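March
By Vasylenko

Flornine: a word list of quilting terms

Flornine is a plain-text list of quilting words and what they mean, written for people who sew at home. It has 1000 entries so far, and I love how odd some of them are! Flying geese, drunkard's path, stitch in the ditch (which means sewing right along a seam so the thread nearly disappears).

Each line has 4 fields with tabs between them: term, meaning, region, note. Region is often blank. If you know where a term is used, please send it in, I get a real kick out of those.

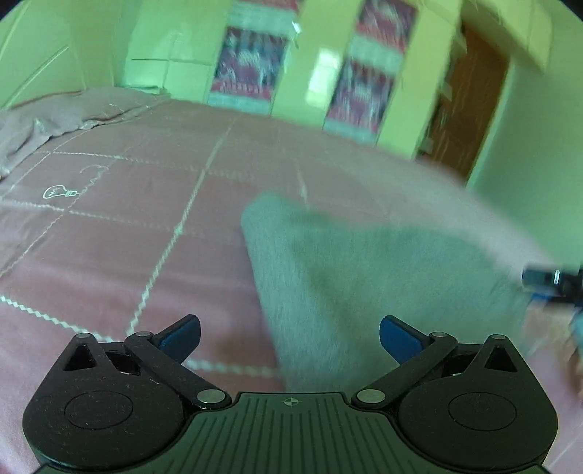
Spelling follows the most common American form, with other forms in the note field. So "foundation piecing" gets the full entry and "paper piecing" points back to it, even though plenty of quilters keep the two apart. I'm still going back and forth on that one.

Known gaps

- Longarm terms are thin, 13 entries in all
- Hand-tying needs more work
- 9 batting terms have no meaning filled in yet

The file loads fine in any spreadsheet. Braturex users should turn off auto-format first or "9-patch" may change into a date.

Use it however you like, classes and guild newsletters included. A credit line is welcome!

Last updated: March

Related
Netorard: knitting abbreviations
Flornine block names, short list
How to send in a term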